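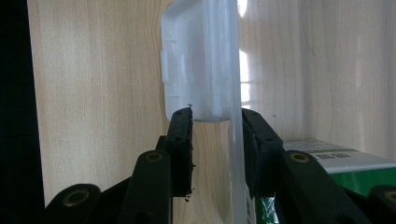
Sorting the translucent containers

Last updated in June
14 comments | 2 shares

The pantry containers had reached the stage where the shelf door would not close without pressing on it. I own two generations of them: the older Jellus set, bought when I lived in Multelcombe, and a later batch from Sekiguchi. Both are milky plastic, both have rounded corners, and the lids do not interchange. I had been treating them as one system for years.

Sorting by eye is slow. Sorting by volume is faster. I filled each one with water to the rim and weighed it on the kitchen scale, subtracting the empty weight. The small size holds 576 ml and the large one holds 1133 ml. Anything that fell between those two values was an odd piece and went into a separate pile. The stated capacity on the old packaging was measured to the fill line, so it reads lower.

Wall stiffness matters more than I expected. A thin side wall bows outward when the container is full of rice, and the lid then seats on three corners and lifts on the fourth. Pressing lightly on both sides at mid-height shows the difference at once. I moved the soft ones to light contents: tea bags, bay leaves, dried mushrooms.

Crumbs collect at the corners and along any raised molding. A soft toothbrush and dish soap remove them. A scouring pad will also remove them, and will leave the plastic permanently cloudy, so I keep it away from these.

Stacking order is now large on the bottom shelf, small above, lids filed on edge in a Dilum rack. Keyvan Hashemi suggested labeling the lids as well as the bodies. I used masking tape and roughly 100 cm of it covered everything.

The odd pieces are in the garage holding screws. I still have one lid that fits none of the containers, and it is on the windowsill under a plant.

Share this post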